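Verbindliche Regeln für Aufnahmen mit dem Handgreifer in Wohnräumen

Die Arbeitsanweisung für das Projekt Corisov liegt seit Februar in überarbeiteter Fassung vor. An dieser Stelle sollen die Punkte festgehalten werden, die Textilien betreffen.

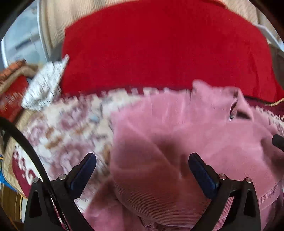 Yevhen Mykhailiuk wandte hierzu schriftlich ein, eine Regel, die das Tempo der Hand begrenzt, verfälsche das Ergebnis: Wer zu Hause Wäsche zusammenlegt, bewege sich nun einmal zügig, und ein Modell müsse damit umgehen können.

Der Einwand ist berechtigt und wurde in Abschnitt 4 berücksichtigt. Eine Höchstgeschwindigkeit ist nicht mehr vorgeschrieben. Es gilt stattdessen, dass die Hand vor jedem Griff kurz zur Ruhe kommt, und zwar mit geöffneten Fingern über dem Stoff. Das Ansetzen muss scharf erkennbar sein; Bewegungsunschärfe im Hintergrund wird hingenommen.

Für die Umgebung gilt der Grundsatz der Unverändertheit. Kissen, Decken und Überwürfe verbleiben an ihrem Platz, auch wenn sie stark gemustert sind. Vor Beginn zu entfernen sind hingegen Briefe, Ausweise, Medikamente und Familienfotos. Die Zustimmung sämtlicher Haushaltsmitglieder ist schriftlich einzuholen, nicht nur die der mitwirkenden Person.

Am Gerät selbst sind vor jeder Sitzung die Verschraubungen der Finger und der Sitz der Gummiauflagen zu prüfen. Kabel dürfen die Bewegung der Finger nicht behindern. Eine Sitzung dauert höchstens 21 Minuten, danach ist das Werkzeug abzulegen.

Von den 3586 Sequenzen des letzten Durchgangs wurden 126 zurückgewiesen, überwiegend wegen fehlender Einwilligungen — ein Mangel, der sich durch Sorgfalt vor Ort vermeiden lässt. Zurückgewiesene Sequenzen werden gelöscht und nicht nachträglich ergänzt.

Offen ist die Behandlung von Strick und Cord. Cameron Innes hat vorgeschlagen, gerippte Stoffe gesondert zu kennzeichnen. Ich befürworte dies, sofern die Kennzeichnung bereits bei der Aufnahme erfolgt. Stellungnahmen hierzu nehme ich über die Kommentarfunktion entgegen.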